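Endurcombe picking bench: equipment report for the second half of the year

Prepared for the Trindum fund, December

This report covers what we have bought, what we still need to buy and where the plan has moved since the last one.

The bench arm from Tekik is in daily use. It was the largest single item in the grant and came in on budget, so nothing further is asked for under that heading. The wrist camera was part of the same order.

Gripper padding is the item we got wrong. We allowed for two changes a year, and the black padding on the fingers needs replacing far more often than that. We have now bought 40 spare pads at £144 for the lot, taken from the contingency line. At the present rate they should last until the end of the grant.
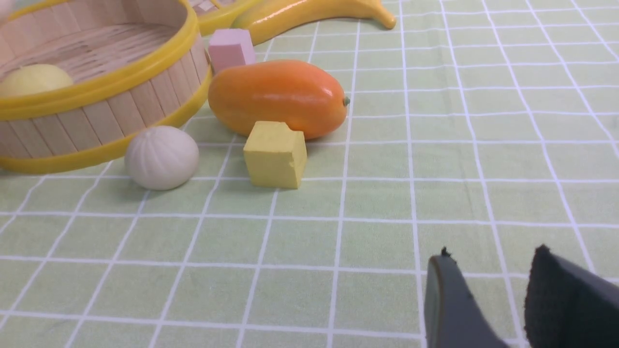
Test objects have been cheap. The toy fruit, the foam-like blocks and the slatted baskets with yellow rims all came out of petty cash, and we have spent £35 on them in six months. We would like to keep this line open. The blocks chip at the corners and we expect to go through a fair number. The gridded tablecloth also stays — a rigid printed board was priced and turned down, as we want the cloth's wrinkles in the tests.

The main decision for next year is the second gripper. Murakami has quoted £449 for a pair of fingers with moulded pads, fitting included. Against that, we could carry on with the present fingers and buy padding as needed. Our preference is the Murakami pair, ordered in February, with the old fingers kept as spares. The larger pieces such as the papaya and the steamed bun would be tried first, then the small pink block.

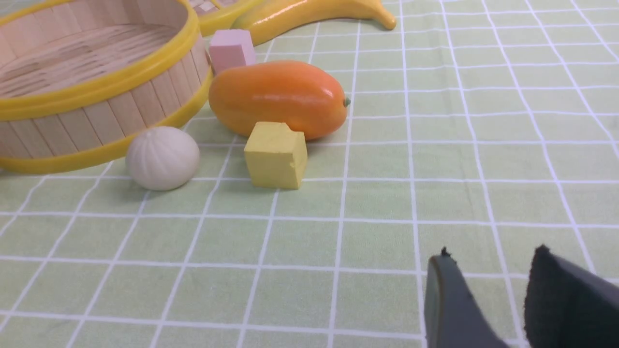
Tekik, asked for a view on the quote, replied that the moulded pads would fit the existing mount but that the wrist cable should be changed in the same visit, and that doing the two jobs separately would mean paying for a second call-out. We had not budgeted for the cable. A price has been requested and will be sent on when it arrives.

No other changes to the plan are proposed. Storage shelving, listed last time as pending, has been dropped.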